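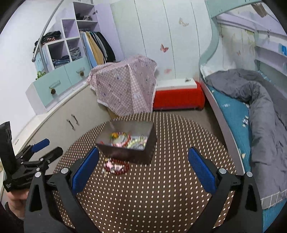

Figure 1. Bedroom station with two hand-held grippers, open box and beaded bracelet on the table.

Good Practice for Hand-Held Gripper Recording in Private Homes
Project report, Group 8
Students: Châu Trương, Khôi Lưu, Duyên Hầu
Supervisor: Ravinder Gill
Submitted November 21, 2020

1. Purpose

This report sets out a draft code of practice for recording manipulation tasks with hand-held grippers in lived-in rooms. The Moura project began home recording in March under a set of lab rules written for a fixed bench. Those rules assume a bare surface, a known light source and a room that belongs to the university. The group was asked to state which of them can be kept in a home, which must be changed, and what has to be added.

2. Scope

The draft applies to sessions in which an operator works with small household items at a table. It covers consent, preparation of the room, handling of personal items, and the session record. It does not cover motorized arms, which remain under the department's machine safety rules.

3. Method

The group compared the lab rules with the notes kept by operators during 11 home sessions. Each note that described a doubt or a delay was matched to a rule, or marked as having none. Yusri Krishnan reviewed the matches independently, and differences were settled at a joint meeting.

4. Findings

Most of the unmatched notes concerned personal property. The lab rules treat every item as a test piece that can be replaced. Jewelry, charms and beaded pieces cannot be treated in this way - a strand may break under a grip that would be harmless to a plastic block, and the owner may value it far beyond its price.
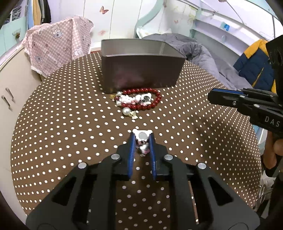

The group therefore proposes that linked or strung items be lifted by their most solid part, kept low over the cloth, and released only when supported from beneath. The operator should practice the grip on a substitute before the owner's item is used.

A second set of notes concerned the background. Bedding, clothing and open shelves reveal a good deal about a household. Consent given for the table alone should not be taken to include the rest of the room.

5. Proposed rules

5.1 The resident shall be shown a test recording before signing the consent form.
5.2 Personal items shall be listed at the start and checked against the list at the end.
5.3 Finger pads shall be inspected for grit before any polished or beaded item is gripped.
5.4 The resident may stop the session at any time without giving a reason.
5.5 Recordings shall be reviewed within three days, and any material outside the consent shall be deleted.

6. Open points

The group did not agree on whether rule 5.2 should require photographs. Khôi Lưu's separate note on this question is attached as Appendix B.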